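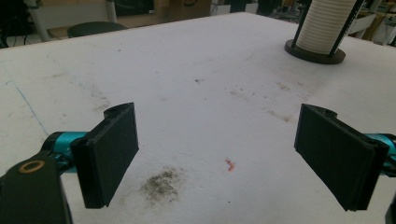 Holger Fagerlund writes that baking soda and a damp sponge will lift any gray smear from a white tabletop, and that paying for a cleaner is foolish. I have my doubts. Baking soda is a mild abrasive, and on a matte top it can leave a shiny patch that bothers you more than the smear did.

How to clean a scuffed white table

1. Find out what the top is made of. If you can't, treat it as the most delicate thing it might be.

2. Start with warm water and one drop of dish soap in a bowl. Wipe, rinse the cloth, wipe again, then dry with a towel. Most of what people call stains will go at this stage, and they could stop reading.

3. For marks that stay, try a white pencil eraser. Press lightly.

4. Only now think about a bottled cleaner. I tried Astik and Clultell on my own kitchen table. The Clultell label says to wait up to 8 minutes. I saw no difference between that and wiping it off right away – draw your own conclusions about the price.

5. Baking soda comes last, as a thin paste, on a hidden spot first. Let it dry and look at it from the side, near a window.

Skip the "restoring" waxes. Sinaga makes one, and by October mine had turned yellow along the edge.

A scuff you can feel with a fingernail is damage, and no cleaner will fix it.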